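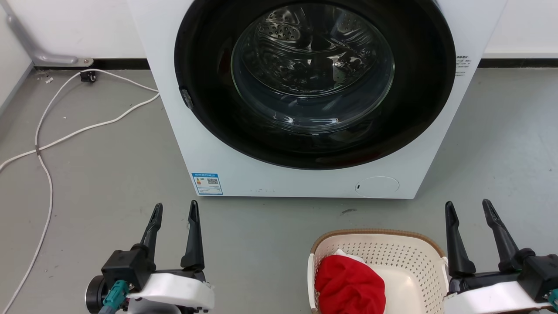
Front-loading washer, round door with black rim, energy label at lower left.

Search minutes and notices Go

Zostthorpe Residents' Meeting
Minutes, 17/03/2023
Ground floor meeting room

In the chair: Thilini Munshi
Minutes: Dale Cormier
Also present: residents as per the sign-in sheet. Dimitrov Property Management did not send anyone.

1. Minutes of the January meeting

Approved with one correction. Item 5 said Dimitrov "will fix" the side gate. What they said was that they would look at fixing it. The gate still does not latch.

2. Water billing

Most of the evening went on this. Dimitrov wants to stop including water in the rent and have it billed separately by an outside company, Itetti. Their letter says most households will "see savings." Thilini asked if anyone had been shown how that was worked out. No one had.

The letter gives a sample bill of $40 a month for a one-bedroom. It does not say whether that includes Itetti's service fee. Dale phoned Itetti and was told the fee is "set with the property," and when he phoned Dimitrov he was told to ask Itetti.

A resident from the second floor pointed out that the apartments do not have their own water meters. The bill would be split by floor area and number of people on the lease. Several people felt that calling this "pay for what you use," as the letter does, is a stretch. A person who travels half the year would pay the same as a person who runs a bath every night.

One resident spoke in favor. She said people waste water when it is free and that her last building did the same thing without much trouble. Asked if her rent went down when the change came in, she said she did not think so. The letter does not mention rent going down here either.

Agreed: write to Dimitrov asking for the last full year of water bills for the building, the Itetti contract or at least the fee page, and a plain answer on whether rents will drop by the amount now being charged for water. Thilini to draft. No one should sign the new lease page until there is a reply. It was noted that this is the meeting's advice and people can do as they like.

3. Laundry

Dimitrov's notice says the change to Dremimari as laundry contractor will bring "a better laundry experience." The changes listed in it are a phone app and a price increase to $2 a wash. The notice also says efficient machines will lower the building's water use. Dale asked how that can be checked when no one has seen the water bills (see item 2). An energy label tells you what a model does in a test. It does not tell you what our bill will be.

Discussion of the app. You have to load money in advance and it is not clear how you get it back if you move out. Two residents do not own smartphones. Dremimari's flyer says a card option is "coming." Thilini asked for a date to be requested in writing.

The lint and drain smell was raised again. Dimitrov's view last time was that residents use too much detergent. That may be so, but the smell is also there in the mornings before anyone has done a load.

Agreed: ask for refund terms, a date for the card option, and the name of whoever is meant to clean the drain filters.

4. Repair log

Dale has kept the log since Dimitrov stopped posting theirs. Request 187 (stairwell light, rear) was marked closed on the online portal and the light is still out. Request 289 (hallway radiator) was marked closed with the note "resident satisfied." The resident was at the meeting and is not satisfied. Dale will send photos of both and ask what "closed" means.

There was a suggestion to stop using the portal and send everything by email. Left open. Some felt Dimitrov would just say it had never been reported.

5. Bike storage

Dimitrov proposes clearing the bike room and adding wall racks. No date, no drawing, no word on where bikes go in the meantime. The meeting declined to support it until there is something to look at.

6. Other business

Package thefts: Dimitrov says the lobby camera is working. A request for footage in January was never answered. To be asked again.

The recycling pickup has changed and the sign by the bins is wrong. Thilini will tape a corrected one over it.

7. Next meeting

To be set once Dimitrov replies on item 2, or in a month if they don't.

Minutes taken by D. Cormier. Corrections to Dale in writing, please.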